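Courses > Food Service Basics > Handouts > Week 6

Filed under: Portioning, Storage, Snack Table

We use cookies to remember your login and keep the handouts page working. Accept / Manage settings

Week 6 notes: open food on a table, and what to put it in

Hi all, these are my notes from the evening class, cleaned up a bit and with the parts I skipped put back in. If you were there you can skim the first section. If you missed it, please read the whole thing before Sat 9 December, when we set up the real snack table at Nellgate and I won't have time to go through it again.

First, the table itself. Wood is lovely to look at and a pain to keep clean! The grain holds on to things. Wipe along the grain, not in circles, with a damp cloth first and a dry one right after. If there's an old mark that doesn't lift on the second pass, leave it alone and put a tray or a sheet of paper over that part. I've seen people go at a faint gray scuff with the rough side of a sponge and end up with a pale patch twice the size. Bare wood is fine for containers. It isn't fine for food, so nothing edible goes straight on the board, even dry things, even for a second while you find a bowl.

Then the containers. I keep three kinds in my head:

1. Low and wide, for things people scoop or spread. Good for reaching into, bad for carrying.

2. Low and lined, for loose dry mixes. Foil is great here (it keeps the salt and crumbs off the tray) but please don't fill to the top. A mix piled to the brim starts walking across the table as soon as someone digs in, and the red skins from peanuts get everywhere.

3. Tall and clear, for single kinds of snack you want people to see. Ridged plastic is easier to hold than smooth. The catch is that small pieces slide down to the narrow end, and guests with big hands give up and tip the whole thing out.

Spreads get their own line, because this is where most of you lost points in November. Anything soft and yellow that looks like butter should be treated like butter until you've read the label. Keep it covered until people sit down. If a piece of film or wrapper is stuck to the top, peel it off completely or lay it back flat - half on and half off is the worst of both. And keep crumbs out of it. One knife for the spread, another for the bread, and if you only have one knife, cut all the bread first. 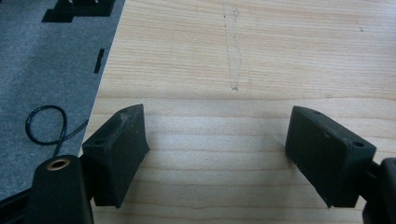
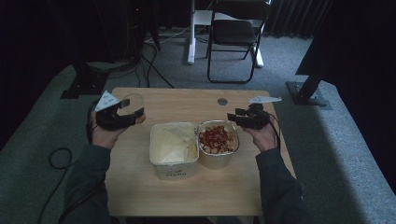
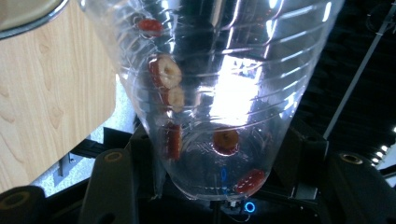
Hajnalka Vida wrote back after the first version of these notes went out: "I'd put the nuts on a separate table altogether. Two open containers side by side is fine at home, but at a public event people drop pieces from one into the other all afternoon, and then nobody with an allergy can touch either."

She's right, and I've changed the layout for Nellgate. The nut mix goes on the small table by the coats with its own scoop and its own card. The card should say NUTS in big letters, with the full list underneath, and if the mix came out of a bag, keep the bag. I mean it about the bag. "Assorted" isn't an ingredient.

Now portions, which I rushed. We have 48 people signed up, and 46 of them have sent back the food form (Kornél Kelemen is chasing the last 2, so don't you chase them too). For the dry ring-type snacks, put out a small amount at a time and top up from the kitchen. Containers that look generous at the start look sad an hour later, and the pieces at the bottom go soft from being breathed on and poked at. Small and fresh is better. When you top up, swap the whole container for a clean one - don't pour new on top of old.

Labels: tape on the side, never on the lid, as lids wander. Write what's in it now. A tub with a printed logo on the front may have had something quite different in it when it came from the store, and I've opened enough butter tubs full of buttons to have trust issues.

To do before the day:

- Bring one clear container with a wide mouth, washed and fully dried.
- Read the allergen sheet again. Ernő Oláh has spare copies.
- Practice the swap at home with cereal. It feels silly but it helps.
- Tell me if you can't carry trays, and I'll put you on labels with Fanni.

Storage room is 416, same as last time, and the key is at the front desk under my name. Please put the foil back on the shelf when you're done with it, as I had to buy two rolls last month.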